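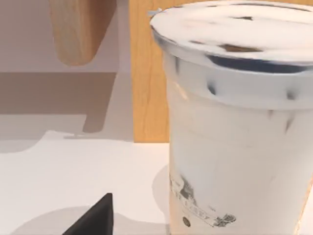
Minutes no. 308 – page 1

Small Grants and Prizes Group, Wegener Institute for Work Studies
Meeting held in January, 2:00 p.m., Skusach Room
Chair: Beca Lougher

1. Last minutes
Agreed with one fix: the Mikberg travel fund closes in March, as listed on the website.

2. Thesis prize
What a year! We received 80 entries, our best total so far, and the readers were delighted with the range – shift work in hospitals, family firms, pay in small ports, even a lovely thesis on how choirs pick their leaders. Beca thanked all the readers warmly. Scores are due back before the next meeting. Two readers asked for a longer comments box on the form and they will get one.

3. Flallamell Fellowship
The new fellowship is ready to open and everyone is really excited about it. It will pay for one early-career researcher to spend a term with us. Agreed that people working outside universities can apply. The wording on part-time study still needs work, so Beca will redraft it and send it around.

4. Money
Balance is $1,883 after printing. Agreed to spend $200 on travel for the prize winner, who will give a short talk at the summer workshop.

5. Summer workshop
Great response to the call for papers already. Mikberg campus has offered the large hall for both days – yes please! Poster boards to be booked. The question of a second keynote was held over.

6. Any other business
The mailing list has old addresses on it. Send changes to the office.

Meeting closed 3:25 p.m.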